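Laundry corner, Ternia flat, Dec 7, 2020

Quick upload before I loose the lead again. Kitchen end of the flat, wash day. Washing lives next to the counter here so everything is a bit on top of everything else. More when I've sorted the rest of the folder, there's 314 in there and most want binning.

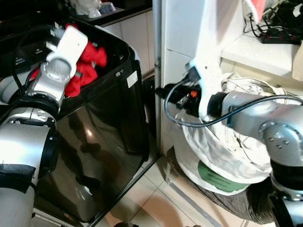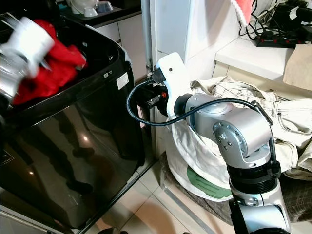 *Red things at the glossy black one, both shots. Small white label near the top corner, still on.*

Few notes as people keep asking:

- Black shows everything. Lovely shine, but it's a mirror, you get feet and lights in it. Wipe with a dry cloth, not the kitchen sponge (Kekeli!!)
- Reds go seperately. Learnt that in February, two good shirts gone pink.
- Counter is handy for cups and bowls, less handy for folding. Folding gets done on the bed.
- Hall cupboard shelf is the Åberg one, cut down to 36 cm. Fits the powder and pegs, just.

Second lot will be the drying rack and the airing shelf Naa Dogbe put up, once I find the ones in focus. Bathroom set already went up last month, same gallery, scroll down.

If you want any of these full size, message me and say which. Please don't ask for the whole folder, upload speed is dreadful here.

Upendo R.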